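Papers > Cross-border talks > Section 3

11/2/15
By Toon Prins

Search this site Enter keywords Go

3. Why the Jendton channel went quiet

I should say up front that I came to this case sideways. I was reading up on fishing permits (a whole other paper, believe me) when I kept running into the same gap in the record: the joint working group between Jendton and Drundasar met twice, put out a pair of very polite notes, and then stopped. I wanted to know why, and this section is my best shot at it.
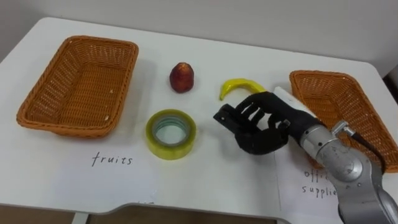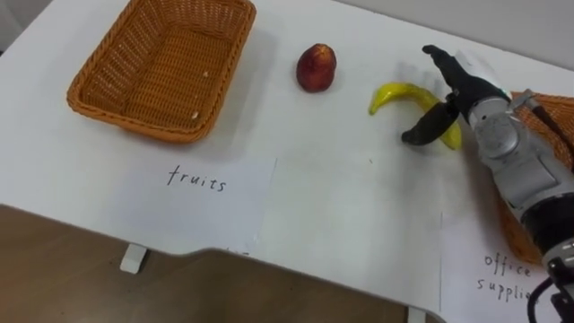
Figure 2. A white table with a woven basket, in both views.

So, the two meetings. The first one was mostly about who would sit where and what language the minutes would be in, and I don't say that to poke fun, since those choices came back later in a big way. Drundasar wanted the minutes in both languages. Jendton said fine, but only if its own version counted as the official one. They left that hanging, and you can see it hanging all through the second set of notes, where whole paragraphs say one thing in one language and something a good bit softer in the other!

The second meeting is where data sharing came up. Jendton had asked for access to server logs held by Grodent, the contractor that ran the customs network on the Drundasar side. I went through 300 pages of letters on this and I still can't tell you for sure who first said no. My reading is that Grodent stalled, the ministry covered for Grodent, and Jendton took the stalling as a government refusal. Once that idea set in, every late reply looked like an insult.

Then came the February expulsions, when Drundasar sent home 3 Jendton trade officers. Most earlier writing treats this as the cause of the freeze. I used to think so too, but the dates bother me. The agenda for the next meeting had already been pulled by then, and the Saha office, which was hosting, had given the room to somebody else. I asked a former clerk at Saha about it and she remembered the booking being dropped well before the news broke (her memory only, so weigh it as you like).

What I take from all this is that the expulsions gave both sides a handy public reason for something they had already let slide. That matters for Section 4, where I look at the offers to restart the talks. Both offers talk about the expulsions at length, and neither one brings up the minutes or the logs.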